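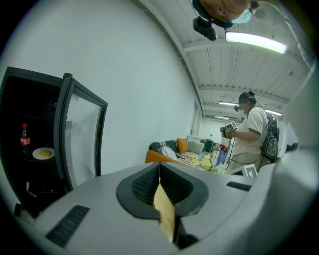

Open afternoon at the Ondholm practice room: the fridge, the sofa corner and one of the hand-held grippers at work.

Members' visit to Goltow

Fourteen of us would not have fitted in the minibus, so it was as well that the list closed early. We left Jumumville after lunch and were at the Goltow site by 2, where Mahnaz Khosravi met us at the gate and signed us in. She runs the training side of the Ondholm project, which is trying to teach robot arms to do small jobs in the home.

The first half hour was a talk upstairs with tea. Mahnaz explained that a robot arm has to be shown a job many times before it can make a fair attempt at it, and that the showing is done by people. They hold a gripper in each hand, of the same shape the robot will have, and do the job themselves while cameras on the grippers record it. The square black and white markers help the computer work out where each gripper is. She said a new operator needs 4 sessions before their recordings are kept, and that a good one can get through 80 short recordings in a shift.

Then we went down to the practice room. It is fitted out with ordinary furniture, and we were asked to keep behind a line of tape on the floor and to leave bags upstairs. The operator wears a headset over the eyes and a backpack, with a cable running down from the gripper. Several of us asked about the weight. Mahnaz said people get used to the backpack quickly and that it is the wrists that get tired, so there are regular breaks.

Drinks are the main job at the moment. A bottle or a can sounds easy, but Kelechi Balogun, who looks after the grippers, told us they cause more failed attempts than anything else in the room. Squeeze too lightly and the thing slips, squeeze too hard and a thin can gives way. We were shown how the two sides have to close evenly.

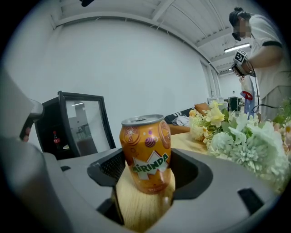

Kelechi's advice to new operators is to slow down before closing the jaws and to keep both wrists level. Most beginners, he said, come in at an angle and catch one side first. With something upright like the orange Mirinda can, the jaws should meet it on both sides and hold it standing straight before any lifting is done. He also likes people to practise with more than one sort of container, as a gripper that has only ever been used on cans does poorly with bottles.

Questions went on for some time. One member wanted to know if the robot would manage a jar lid (not yet). Another asked whether the recordings show people's homes. The ones made at Goltow are all done on site, and Mahnaz said any made elsewhere would need the householder's written consent. There was also a discussion about price, which did not get very far. The project is at an early stage and there is nothing for sale.

We finished with a turn on the practice grippers at a bench in the corridor. They are heavier than they look and the finger pads have more grip than I expected. I dropped a plastic cup twice and got it the third time - others did better.

The cost came to 70 pounds for the minibus, shared between those who went. If you have not paid your part yet, please do so at the next meeting. Mahnaz has offered a second visit in December for those who missed this one, and there is a sheet on the notice board. Please put down a phone number as well as your name. The stairs at Goltow are steep and there is no lift, so let us know if that would be a difficulty and we will ask about having the talk downstairs.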